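Keeping a small kitchen worktop clear

I've been asked three times now how I keep the worktop clear in a kitchen this size, so I'm putting it all in one place. None of it is clever. Most of it I picked up by getting annoyed with my own mess, and a couple of tips came from readers (do keep sending them, I read every one!).

Start at the back

The back of a worktop is where things go to be forgotten. Anything you push there will stay for a fortnight, so decide what's allowed to live there and be strict with it. I allow one machine and one small bowl. The bowl is for bits: the clip off the pasta, the odd rubber band, the teaspoon I've used to taste something and will want again in two minutes. Every evening the bowl gets emptied and washed, and the machine gets pulled forward so I can wipe behind it.

I used to have a toaster, a kettle, a bread bin and a Zandell slow cooker all lined up as if they were waiting for a bus. The slow cooker came out maybe twice in a winter and now lives on top of the wardrobe, where it is perfectly happy.

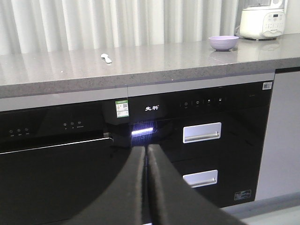 Wiping down is so much quicker with the clutter gone. Warm water, a drop of washing-up liquid, a well-wrung cloth, then a dry tea towel straight after. Please don't use vinegar or lemon on stone – it can dull the polish, and you won't get it back with elbow grease. Work from the back to the front and catch the crumbs in your hand at the edge, otherwise they all end up in the cupboard and drawer fronts below. Glossy black fronts show every fingerprint too, so I go over those last with a barely damp microfibre cloth and then a dry one.

One more thing on speckled stone: it hides everything. Crumbs, salt, a splash of tea, you name it. I run my palm over it after wiping, because my hand finds what my eyes don't.

Buy bowls you can knock about

I own far too many nice bowls and I use the plain ones. Light, shallow, smooth inside, no pattern, no fancy foot on the bottom to trap water. They do for peelings, for beaten egg, for peas, for soaking a stained napkin. If you drop one you pick it up, wash it and carry on with your life. I had a lovely stoneware set from Clakent and after 13 months there were 2 left, and one of those had a chip I kept catching my lip on.

Check what's printed underneath before anything plastic goes in the microwave or the dishwasher. If there's no mark at all I wash it by hand and keep it for cold food. And once the inside is badly scratched, let it go, or demote it to the shed for screws and seed packets.

For tomato or curry stains, rub in a little cooking oil with kitchen paper before you wash. A paste of bicarbonate of soda and water left on for 40 minutes shifts most of what remains, and a sunny windowsill often does the rest.

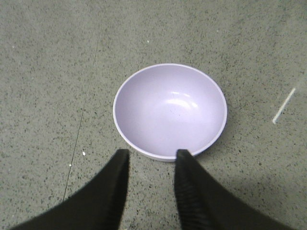
Narayanan Krishnan wrote that he gave up on bicarb years ago and simply rinses his bowls in cold water the moment they're empty, before the hot wash, since hot water seems to set the turmeric. He also stores them upside down on a folded tea towel, never nested while damp, and says that cured the musty smell he used to get in the cupboard.

I've tried the cold rinse since March 2022 and he's quite right about it. The tea towel I was less sure of (I haven't the room to spread bowls out), so I let them dry fully on the rack and then stack them with a sheet of kitchen paper between each.

A plate under everything

My favourite habit, and the cheapest! When I'm cooking, the bowl I'm working from stands on a plate with a bit of a rim. Drips land on the plate, the spoon has somewhere to rest, and when I need the space I can lift the whole lot in one go. It saves me a wipe-down halfway through a recipe, which I would only have skipped anyway.

Keep it a good hand's width from the hob, particularly if your bowls and spoons are plastic. I once leaned a Zasmont spatula against a pan for nearly 2 minutes and it came away with a waist. With a gas hob, mind the handles as well, and don't let them hang out over the flame.
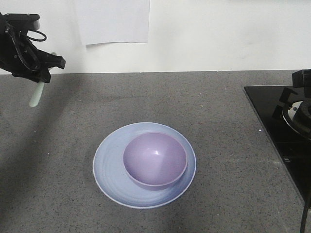

Sort the spoons in September

I do my utensil drawer once a year, when the evenings draw in and I start making soup again. Last time I tipped the lot onto the table and counted 43 pieces. I cook with perhaps six of them! Everything I hadn't touched went in a box in the hall, and whatever was still in it a month later went to the charity shop, apart from the jam funnel, which I fetched back and have since used once.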